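I finally rode the Skistel branch again last Tuesday, and I've been boring everyone at home about it ever since, so now it's your turn.

If you don't know it, the Skistel is a freight line with a sort of passenger afterthought attached. It leaves the main at Brodance, wanders 35 miles up the valley and stops at Plamberg, where there used to be a cement plant and a grain elevator and now there's just the grain elevator. Two trains a day carry people. Everything else is covered hoppers, plus the odd flatcar of lumber when the mill at Czarnecka is having a good month. I grew up close enough to hear the horn at the Czarnecka crossing, and I still think a horn at night from a couple of miles off is the best sound there is.

I got to Brodance way too early (I always do) and bought a coffee from the machine by the ticket window, which tasted exactly like it did when I was in high school. The train was one railcar, number 549, with the old brown seats and windows you can open at the top. I got the front left seat! For anyone planning a trip, that's the side you want going up, because you get the river for most of the way and a good look at the yard as you pull out.

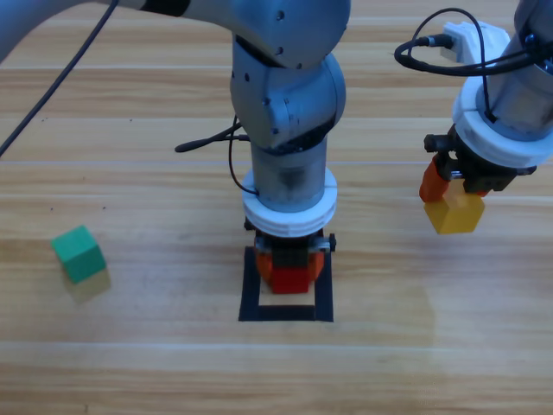
The yard is a lot thinner than it was. I remember six tracks full of hoppers, and this time two of them were pulled up altogether and a third had weeds up to the couplers. But there was a local freight being put together, and the conductor was out there in the drizzle lining switches by hand, so it's far from dead. We sat at the signal for ten minutes waiting for him to clear, and I didn't mind one bit.

After that it's slow going. The first few miles have had new ties and you can feel it, it's smooth as anything, and then you cross the county road and it's back to the old jointed rail and that clickety noise everybody pretends to be sick of. There's a slow order over the trestle too. I love the trestle. It's 2,039 feet from end to end and we crept across at walking pace with the top windows open and the river right there underneath us, very high and very brown after all the rain.

Czarnecka station has been painted. I'm not sure how I feel about it. It was always a kind of tired mustard and now it's cream with green trim, and it does look nice, but it doesn't look like itself. The freight scale is still on the platform though, and so is the bench with the missing slat. A handful of people got off and two got on, both with bikes, and there was a bit of shuffling around because the bike rack on the 549 only really fits one and a half bikes.

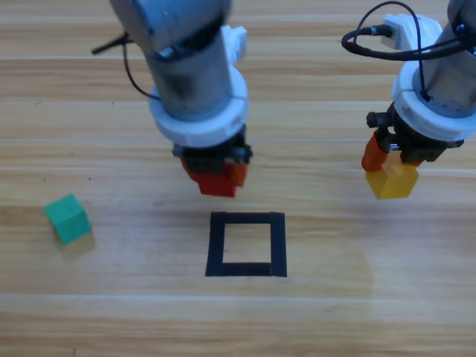 The thing I wanted to see was the new siding past Czarnecka. They've been talking about it for years - a place where the grain train can tuck in so the afternoon railcar doesn't have to wait at Plamberg for it to finish loading. Well, it's in. The rail is down and the switches are in place, but they're spiked shut and there are no signals yet, just bare masts with the heads turned sideways. The railcar operator told me the plan was to have it working by May. He also said that was the plan last May, so we'll see.

If it does open, the timetable could get a lot better. Right now the gap between the two trains is so awkward that you either have 20 minutes in Plamberg or you have almost the whole day, and there's only so much elevator a person can look at. I had the almost-whole-day version. I ate my sandwich on the loading dock side, watched them spot a cut of hoppers, walked down to the end of track where the cement plant lead used to curve off (you can still follow the ballast through the brush for a good way), and then had pie at the diner. Cherry. Then another coffee, much better than the one from the machine.

Going home I sat on the other side and slept through the trestle, which I'm still annoyed about.

I'm going to try again in the fall when the leaves are down and you can see the old cement lead properly. Bring a jacket if you go, the heater on the 549 only does the back half of the car. And buy a round trip at Brodance, because the operator can't take cards on board.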